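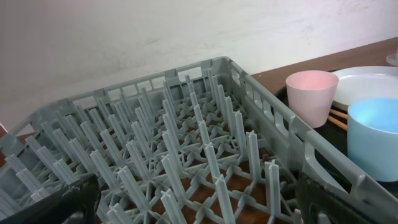

Beschaffungsplanung Jadetmont, Arbeitsplatz Geschirr
Stand: 2019-10-21, gepflegt von Gopinath Sundaram

Der Ordner, zu dem diese Datei gehört, enthält alles, was wir für die Ausstattung des Arbeitsplatzes Geschirr zusammengetragen haben, und ich bitte gleich um Nachsicht, dass manches davon noch recht vorläufig ist. Wer schon einmal einen Haushaltsantrag für Robotik geschrieben hat, kennt das ja: Über die Arme wird monatelang gesprochen, und am Ende fehlt das Geld für den Kleinkram. Deshalb stehen die Verbrauchs- und Zubehörteile bei uns in einer eigenen Tabelle. Ein Spülkorb wie der graue mit seinen Reihen aufrechter Kunststoffstifte ist zum Beispiel kein beliebiges Teil - der Abstand der Stifte entscheidet mit darüber, welche Greiferfinger wir bestellen, und die Becher und der Teller auf dem dunklen Tablett daneben gehören genauso in die Planung.

Inhalt des Ordners

geraete.csv - Arme, Greifer, Kameras, Kabel, jeweils mit Anbieter und Lieferzeit
geschirr.csv - Körbe, Becher, Teller, Schalen, Stäbchen, Tabletts
ersatz.csv - was erfahrungsgemäß verloren geht oder bricht
angebote/ - die eingescannten Angebote von Vodbridge und Villine
notizen.txt - meine Mitschrift aus den Gesprächen, bitte mit Wohlwollen lesen

Zu den Spalten

Preise stehen netto und in Euro. Die Spalte "prio" kennt nur die Werte A, B und C. Mit A ist gemeint, dass der Arbeitsplatz ohne das Teil nicht in Betrieb gehen kann. Bei B kommen wir eine Weile mit einer Behelfslösung zurecht, und C ist unsere Wunschliste (ich gebe zu, sie ist ein wenig gewachsen!). Ein leeres Feld unter "lieferzeit" bedeutet, dass der Anbieter noch nicht geantwortet hat.

Zwei Arme oder einer?

Diese Frage hat uns am längsten beschäftigt. Ein einzelner Arm wäre natürlich günstiger, und für das bloße Einräumen von Bechern würde er vermutlich auch reichen. Wir möchten aber, dass an demselben Tisch am Korb und am Tablett gearbeitet werden kann, ohne dass jedes Mal umgebaut wird, und dafür planen wir mit zwei Armen samt Greifer und je einer Kamera am Handgelenk.
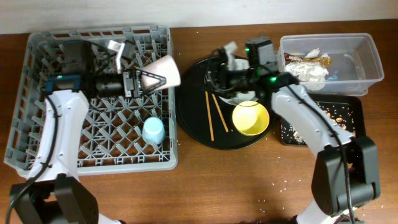

Bei den Kabeln möchte ich ausdrücklich dazu raten, nicht zu knapp zu kalkulieren. Im ersten Entwurf standen dafür 100 Euro, inzwischen sind es 500 Euro, und darin sind Zugentlastungen und Klettbänder schon enthalten. Das klingt nach viel, aber eine Leitung, die am Arm entlangläuft, wird bei jeder Bewegung mitgebogen, und ich bestelle lieber einmal ordentlich. Für die Greiferfinger sind sechs Ersatzpaare vorgesehen. Villine bietet sie einzeln an, Vodbridge nur im Satz, dafür mit kürzerer Lieferzeit.

Geschirr und Verschmutzung

Bitte nur leichtes Kunststoffgeschirr bestellen, gern in verschiedenen Farben und Größen, damit man die Teile gut auseinanderhält. Für Essensreste nehmen wir gekochten Reis und ein paar Verpackungen, dazu einen durchsichtigen Behälter als Abfallkasten. Das kostet fast nichts, muss aber jemand besorgen und hinterher auch wegfegen - im Budget steht es unter "Verbrauch", mit 25 Euro im Monat.

Noch offen

Das Angebot von Escobar für den Tisch und die Befestigung der Arme steht noch aus. Ich rechne im Januar damit und trage die Zahlen dann nach. Ungeklärt ist außerdem, ob die Wartung über den Gerätetopf laufen darf oder als Dienstleistung gebucht werden muss.

Änderungen an den Tabellen bitte mit Kürzel in der letzten Spalte vermerken. Die Angebote selbst sind vertraulich und bleiben im Projekt, die Tabellen ohne die Preisspalten dürfen gern weitergegeben werden.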